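Re: [manip-learning] Weighing task: release timing and what counts as a success

Rosalinda Dizon wrote:

> Thanks for posting the Suksawat numbers. Two questions before I try to
> repeat them here. First, how do you decide that a parcel has been
> weighed? If the policy lets go too early the bag slumps over the side
> of the tray, and if it lets go too late the hand is carrying part of
> the load. Second, did you train on both hands or only the right? Our
> left arm mostly hangs around over the crate and I have been wondering
> whether to mask it out of the action vector.
>
> Also, is the 5 in your table the number of seeds or the number of
> operators?

Rosalinda,

It is seeds. I should have labeled that column. There were three operators for the demonstrations, and the split by operator is in the second table, which I will repost because the list software ate the column spacing.

On your first question. We started with a very simple rule: the trial is a success if the bag is on the tray and the hand is open at the end of the episode. That turned out to be too generous. Soft bags can lean on the back of the fingers even after the hand opens, and the reading is then low by a few grams or sometimes a lot more. So we now ask for three things. The hand has to be clear of the bag, the reading has to hold steady for two seconds, and the final weight has to be within two grams of the weight we got by placing the same bag by hand.

With the old rule the baseline passed 112 of 166 trials. With the new rule, on the same logged trials, it passed 106. The gap of six is small, but all six were large bags with a light item loose inside, so the error is not spread evenly over the test set. If your parcels are bigger than ours you should expect a wider gap.

The change that helped most was moving the release decision out of the action chunk. Before, the policy predicted a full chunk of arm and finger positions and ran it open loop, and the fingers opened at whatever step the chunk said. A bag that hung lower than the training bags would touch down early and then get pushed sideways across the tray. Now the arm motion still comes from the chunk, but finger opening is a separate output that is checked at every control step.
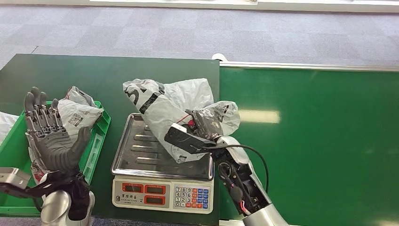
The inputs to that separate output are the head camera, the wrist height and the finger motor currents. We tried feeding in the scale reading as well. It learned quickly and then did badly when we swapped the Wornico scale driver for the Modard one, which updates more slowly. I took the reading out again and use it only for scoring. If you have a fast, stable reading you may get more out of it than we did.

On the left hand: we trained on both and I would not mask it, at least not at first. I had the same thought as you and ran it both ways. With the left arm masked and parked, the right arm's placing motion was about the same, but the next pick got worse. My guess is that the operators used the left hand to get ready for the next bag while the right was still placing, and the policy picks up some of that timing. I have not tested this properly -- it would need demonstrations with the left arm parked from the start, and we have none.

A few details that are not in the write-up:

The thresholds for "steady" were set on the Iltis bench, and I did not tune them again after the move. They are probably a little tight.

We zero the scale between trials in the script. An early batch was run without that and I dropped the whole batch.

Bag order is shuffled per seed, but the crate is loaded by hand, so how the bags lie is not controlled.

I can send you the scoring script and the list of the six trials that changed result. The raw video is large, so tell me if you want it and I will put it on the shared drive. The new runs with the separate release output should finish in January, and I will hold off on giving a number until all the seeds are in.

If you do run the masked version, please log the time from release to the next grasp. We only added that late and I would like something to compare against.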